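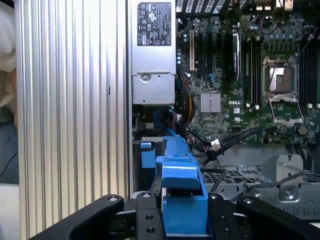

Groltdale Library Junior Robotics Club

What does a robot cost?

More than the robot, sadly. Suppose you want one to take old computers to bits. First you need the arm. Then you need a gripper, the part that does the grabbing, and it is often sold separately – like batteries, only worse. 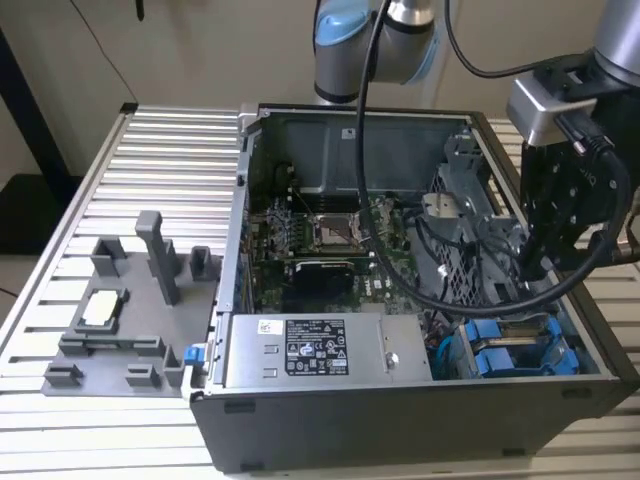
Next comes the table, and a holder with a place for each part. Farzana Rizvi, who plans our budget, put $121 down for screws and cables. She has already had to cross it out and write a bigger number.

Try it yourself. Write three lists: must have, nice to have, and dream on.
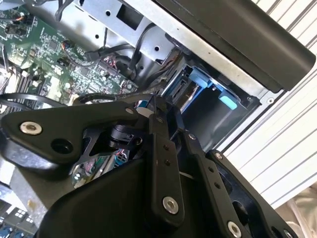 Add up the first list. Ours came to $2,262 before the arm. Now save a bit extra for things you forgot. We forgot the plugs.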